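## 4. 손목 카메라 기반 그리퍼 비교 실험

### 4.1 실험 구성

본 절에서는 두 종류의 평행 그리퍼, 즉 Killell과 Marchetti를 동일한 로봇 팔에 장착하여 비교한 결과를 기술한다. 제어기는 Ametel을 공통으로 사용하였으며, 제어 주기와 관절 속도 한계는 전 실험에서 고정하였다. 시도 횟수는 그리퍼별로 1212회이고, 영상 동기화 오류가 확인된 시도는 집계에 포함하지 않았다. 파지 대상의 초기 위치는 작업 영역 안에서 무작위로 지정하되, 두 그리퍼에 동일한 위치 목록을 적용하였다.

정책 모델은 손목 카메라 영상과 그리퍼 개폐 값만을 입력으로 받는다. 외부 고정 카메라는 사후 판정에만 사용하였고 정책의 입력에서는 제외하였다. 이러한 구성에서는 손가락의 형상과 시야 내 점유 면적이 파지 성능뿐 아니라 인식 성능에도 영향을 미친다. 따라서 기계적 요인과 시각적 요인을 분리하기 위하여, 파지 동작이 없는 접근 구간의 영상을 별도로 분석하였다.

### 4.2 손목 시점의 가림과 조명

접근 구간의 영상에서 우선 검토한 항목은 손가락 끝 사이에 확보되는 작업면의 범위이다. 그림 2의 시점에서는 좌우의 검은색 손가락이 벌어져 있고 그 사이로 밝은 작업면이 드러난다. 작업면을 가로지르는 회색 그림자 띠는 경계가 흐릿하여, 단순 임계값 방식으로는 물체 윤곽과의 구분이 불안정해질 수 있다. 화면 왼쪽 경계에 걸린 어두운 블록처럼 대상이 일부만 관측되는 경우에는 중심 좌표의 추정 오차도 함께 고려하여야 한다. 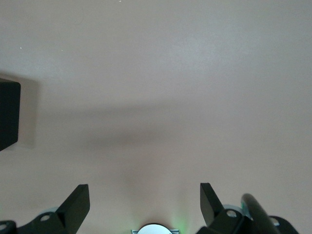 **그림 2.** 손목 카메라 시점. 하단에 벌어진 두 손가락, 왼쪽 경계에 어두운 블록이 있다.

손목 카메라만으로 두 그리퍼의 성능을 공정하게 비교할 수 있는가?

접근 경로와 카메라 장착 각도를 동일하게 유지하고 시야 점유율을 공변량으로 보정한다면 가능하다. 다만 접촉 직전에는 손가락이 대상을 가리므로, 성공 여부의 판정은 외부 카메라의 기록에 근거하여야 한다.

이 원칙에 따라 모든 시도의 성공 여부는 Pavithra Bangera와 Đức Bạch이 독립적으로 판정하였다. 판정자에게는 그리퍼의 명칭과 시도 순서를 제공하지 않았으며, 의견이 일치하지 않은 시도는 Annapurna Mudaliar가 원본 기록을 재검토하여 확정하였다. 대상이 들어 올려진 뒤 지정된 높이에서 정지 상태를 유지한 경우에만 성공으로 분류하였다. 들어 올리는 도중 대상이 손가락 안에서 회전하였더라도 낙하하지 않았다면 성공에 포함하고, 회전 발생 여부를 별도로 표기하였다.

### 4.3 비교 결과

Killell은 대상이 시야 중앙에 있을 때 안정적인 파지를 보였으나, 대상이 시야 경계에 놓인 조건에서는 재접근 빈도가 증가하였다. Marchetti는 경계 조건에서의 재접근이 상대적으로 적었던 반면, 폭이 좁은 대상을 잡을 때 닫힘 동작의 종료 시점이 일정하지 않았다. 후자의 현상은 Ametel 제어기의 힘 임계값을 조정한 뒤 완화되었으나 완전히 해소되지는 않았다.

실패 사례를 검토한 결과, 그림자 경계를 대상의 모서리로 오인한 접근이 두 그리퍼 모두에서 확인되었다. 이러한 오인은 대상과 작업면의 명도 차가 작은 조건에 집중되었다. 노출 값을 고정하고 학습 영상에 인공 그림자를 추가한 모델에서는 동일 유형의 실패가 감소하였다. 추가 학습에는 Warkura 작업대에서 수집한 영상 1364장을 사용하였으며, 평가용 위치 목록과 중복되는 영상은 수집 단계에서 배제하였다.

### 4.4 해석의 한계

본 비교는 단일 작업면과 고정된 조명 배치에서 수행되었으므로, 반사율이 높은 표면이나 측면 조명이 강한 환경으로 결과를 일반화하기 어렵다. 또한 손가락 교체 후의 카메라 보정은 Prakash Naidu가 전담하여 작업자 간 편차를 평가하지 못하였다. 보정 절차와 제어기 설정값은 부록에 수록하며, 다른 작업자가 수행한 반복 보정의 영향은 후속 실험에서 검토할 예정이다.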